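Unit 3204 Workplace Organisation
Week 3 notes: Bench tidying and small electrical items

Room 306, Monday. Bring last week's sheet.

Clutter on a shared bench builds up at the back first. People push things under the shelf to get working space, and they stay there. In the Swanepoel exercise, over half the items logged were packaging or leads.

Sorting order for a bench
Start at the front and work back.
Stand jars and bottles upright and check the labels.
Put pens and markers away with their caps on.
Flatten cardboard unless it is being kept for storage.
Coil cables one at a time and tie them. Do not coil two together.

Using a tray
A shallow tray with a raised edge keeps small items in one spot while you decide where they belong. Choose a colour that stands out from the bench top. Cube power strips suit a tray better than a drawer - the plug pins catch on other things.

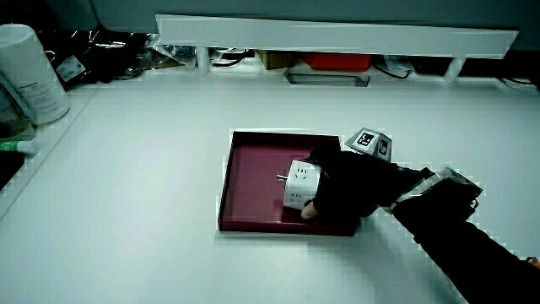 Stellport, August

White cube power strip in a maroon tray, gripped with the thumb low on the front face. The plug pin points towards the middle of the tray. Note the black cables and boxes under the shelf, which come later in the sorting order.

For your worksheet
List the items on your own bench that have no fixed place. Use the Prulterus labels, 23 to a sheet, and label the shelf as well as the container. Reading: Skakano handout, section on leads and adaptors.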